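Sourdough in a tube

I gave up on jam jars in April. For two years I had kept my starter in them with a rubber band round the outside to mark the level, and the band always slid down or I forgot to move it. What I wanted to know was simple enough: how far does the stuff rise, and when does it stop?

Wanting Deng suggested a centrifuge tube, the wide sort with a screw top and the scale printed up the side. She had a few spare. They have a pointed bottom, so they won't stand up by themselves, and the first evening I propped mine in a mug with a tea towel stuffed round it. It leaned, and you can't read a level off something that leans.

So I now have a black stand with an upright on each side and a heavy base. The tube drops in between the two arms and stays put. Both arms have windows cut in them, and the rim sits clear of the top, so I can get the cap on and off with one hand.
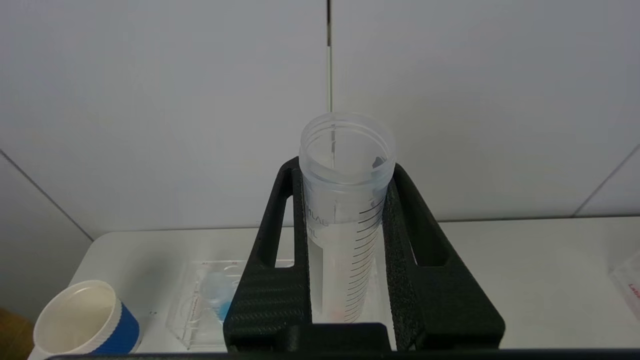
Selim Demirtaş thinks the whole thing is too narrow to tell me anything. Starter clings to the sides, he says, and in a tube it climbs higher than it would in a bowl, so I should use a straight-sided glass and a strip of masking tape like everyone else in Holtcombe.

He may be right about the clinging. I tried both side by side, same flour, same water, and the tube did come out a little higher. But I only compare the tube with itself, so I'm not too bothered.

My method for now: 16 g of starter mixture in the bottom, knocked down on the worktop to get the air out, cap resting on top but never screwed tight. Then I look every 60 minutes and write the level on the back of an envelope. The kitchen stays at 18 degrees most of the day, which is slow going. Rye got moving well before the white did – I expected that – and wholemeal came somewhere between.

Washing up is the bad part. A bottle brush doesn't reach the point, so I soak the tube in cold water straight away and use a skewer with a bit of cloth on the end. Leave it overnight and it sets like plaster.

Next I want to try the spelt from the mill shop.

Contact | © Merkden kitchen notes | Back to top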